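Return to Play for Goalkeepers: Notes for Unit 4
Josteo course staff
Posted in March

These notes go with the second half of the goalkeeping coaches' course. They cover the period between a keeper being cleared by medical staff and that keeper starting a competitive match. Coaches often treat clearance as the end of the process. For planning purposes it is the start of your part of it.

1. What clearance means

Medical clearance says the injured part can tolerate training. It does not tell you whether the keeper can dive to the weak side for an hour, kick from the hands late in a game, or judge a cross with three players in the way. Those are coaching questions, and you need your own record of how the player is doing on each.

Ask the medical staff for three things in writing: any movements still restricted, any limit on session length, and the signs that should stop a session. If the answer is "nothing restricted," write that down too, with the name of the person who told you.

2. The injuries you will see most

Thigh. Usually the quadriceps of the kicking leg, often from long goal kicks or repeated volleys. Running and handling come back early. Long kicking comes back last, and it is the most common point of re-injury. Keep a separate kicking count from the first session.

Knee. Landing is the main concern, and after that the push-off into a low dive. Watch how the keeper gets up after a save. A player who always rises off the same leg is protecting the other one, whatever they tell you.

Shoulder. Common after landing on an outstretched arm. High catches on the affected side need a slow build. Keepers will punch balls they used to catch, and this can become a habit that lasts after the shoulder is sound.

Fingers and wrist. Easy to underrate. Taping helps, but check that the glove still fits over the tape before the session begins.

3. The four blocks

We use four blocks. The length of each depends on the injury and the player, but the order stays the same.

Block A – Handling and footwork. No dives. Volleys into the chest, scoops, shuffles across the goal, short passing with both feet. Sessions last 20 minutes in the first week.

Block B – Controlled dives. Start from the knees, then from a crouch, then from standing. The keeper knows which side the ball is going. Use a mat or soft ground for the first two sessions if the injury was to the shoulder or hip.

Block C – Reaction work. The keeper no longer knows the side. Add deflections, second balls and one-on-ones with a server who is told to pull out of contact. Crosses come in here, first without opposition, then with one passive attacker.

Block D – Full training. Small-sided games, set pieces with a full box, normal kicking. The keeper should finish at least 7 full sessions in this block before being named as a starter.

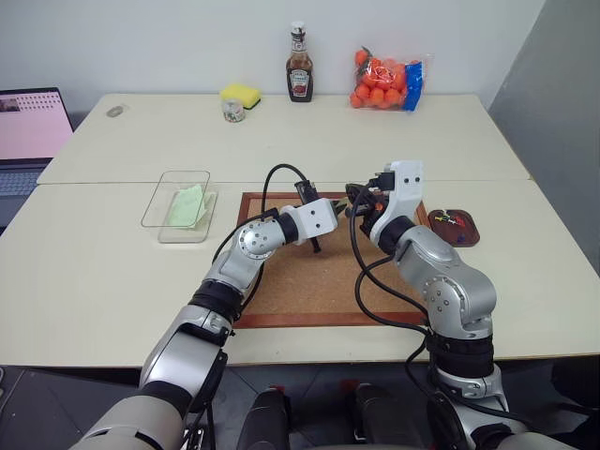

When can a keeper move from one block to the next?

After two sessions in a row at the current block with no swelling, no added pain the next morning, and no drop in the quality of the work. If one of the three is missing, repeat the session. If two are missing, go back to the start of the block and speak to the medical staff.

4. Counting the load

Distance covered tells you very little about a goalkeeper. Count dives, jumps and long kicks, and count them for each side. An assistant with a sheet of paper can do this. Mark L or R for each dive and add them up at the end.

For the worked exercise in this unit we use the records of a keeper at Sangkhawat, a semi-professional club. In the last full month before a thigh injury the keeper made 252 dives in training, fairly even between left and right. In the first month back in full training the total was close to that, but almost two thirds were to the left. The coach had not planned it. The server was right-footed, stood in the same place each day, and most of the shots went one way.

Work through the following before the next class:

– Set a weekly dive target for each side over the four weeks of Block C and Block D.
– Decide where the server should stand in each session and write it on the plan.
– Decide what you would cut first if the keeper reported tightness in the thigh after a kicking session.

Your weekly total should not jump sharply. A modest rise each week is enough, and a flat week in the middle does no harm. If a match is moved or added, take the load out of training that week.

5. Form after injury

Form is harder to plan than fitness. A keeper who has been out for several months has usually lost some timing on crosses and some sharpness in deciding when to leave the line. Shot stopping tends to return sooner because it gets the most practice.

The Skuria regional league lets returning players appear in reserve matches, and we recommend using them. Some 900 minutes of match play over a season is a fair figure for a second-choice keeper who is expected to step in at short notice. A keeper coming back from a long layoff should get a part of that early, even if it means splitting a match with another keeper at halftime.

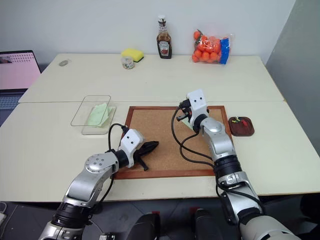
Half a match also gives you something to review together. Pick out four or five decisions from the footage, including at least two good ones, and ask the keeper to talk through each before you give your view. Keep it under a quarter of an hour. Do it the day after the match, when the player has slept and you have watched it twice.

Confidence comes up in nearly every discussion on this course. You can't coach it directly, so look at what the keeper does. Signs of low confidence include staying on the line for balls that are plainly the keeper's, going long with every pass, and calling late or quietly. Each of these can be trained. A keeper who calls early ten times in a session will usually call early in the match.

Be careful with praise in the first weeks. Players know when a routine save is being talked up, and it makes them wonder what you are worried about.

6. The other goalkeepers

When the first choice is out, somebody else has been playing. Tell both players where they stand before the returning keeper reaches Block D. If the place is open, say so and say what you will judge it on. If the returning keeper will go straight back in, the stand-in should hear it from you in person and not from the team sheet.

Training time is the other problem. With three keepers and one coach, the player in Block A or B often ends up at the side with little to do. Pair that player with the youngest keeper for handling work, or run the session separately before the main group starts at 10 a.m.

7. National team call-ups

A keeper may be called up while still short of match fitness. Send the load sheet and the block plan to the visiting staff ahead of time, along with the name of a contact at the club. Ask for the dive and kick counts back. You may not get them. If you don't, treat the first session after the player returns as a Block C session and see how it goes.

Reading and forms

The blank load sheet is in the Sulteck folder, under Unit 4. Print it double-sided, with training on the front and matches on the back. Bring a completed plan for the Sangkhawat exercise to class. Handwritten is fine. Plans without a left and right count will be handed back.

Unit 5 covers distribution under pressure and will be taught on the field, so bring boots and gloves.

Contact the Josteo course office | © Josteo Coach Education | Back to top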